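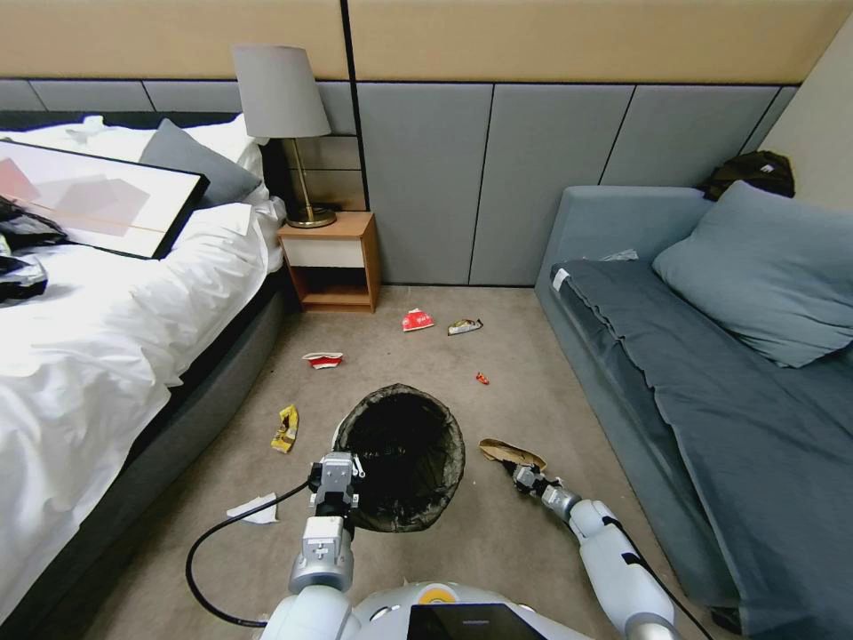 Beige carpet, gray wall panels and a black trash can.

I went to the second open house for the Cortés Avenue redesign, and I came home less convinced than I was after the first one, back in February.

The plan, if you haven't followed it, takes a four-lane road with a turn lane down to two lanes, adds a bike lane on each side, and moves the bus stops onto little islands. The consultant is a firm called Wovitum. Their boards are lovely. Every tree on them is full grown and every bus is pulling in right on time.

I should say that I want a slower Cortés. I've lived two blocks off it for 23 years and I cross it on foot most mornings to get to the hardware store or the bus. I've been honked at in the crosswalk by the bank more often than I could tell you. So I'm the easy customer here, and they still managed to lose me.

My trouble is with the survey. Wovitum says 3676 people were "engaged." I asked Mireille Gilbert, who was running the table for them, what that meant. She was polite and gave me a straight answer, which I appreciated. It includes everybody who opened the project page on Flillico, the map website where you drop a pin and leave a comment. The number of people who left a comment was 185. I don't think that's a terrible number for a neighborhood like ours, but it is a very different one, and it wasn't on the board.

Then there is parking. The plan removes 28 spaces between Dendari Street and the rail bridge. The board said the loss would be "absorbed by side streets." Absorbed how? I live on one of those side streets. After six in the evening you can't absorb a scooter.

Dario Caputo, who has the shoe repair by the bridge, asked if there would be a loading spot left for his deliveries. He was told that curb management would come in a later phase. He asked when the later phase was. It isn't funded yet. He wrote that down on the back of his handout and folded it up.

I keep hearing that people who raise this stuff are against change. Maybe a few are. There was a man near the coffee who was against bicycles in general, and I moved away from him. But most of the questions I heard were small and practical – where does the plow put the snow, who sweeps the bike lane, does the 14 bus wait behind a left turn now that there's one lane. The answer to the last one was that modeling is ongoing.

So do the modeling, and then hold the open house. Or paint the lanes for a season with cones and cheap posts and let us see it. I asked about that too and was told a trial could "confuse users."

Written comments are open until the council packet goes out. I sent mine in last night, a page and a half, mostly on the bus and the loading spot. Dario is sending his by mail.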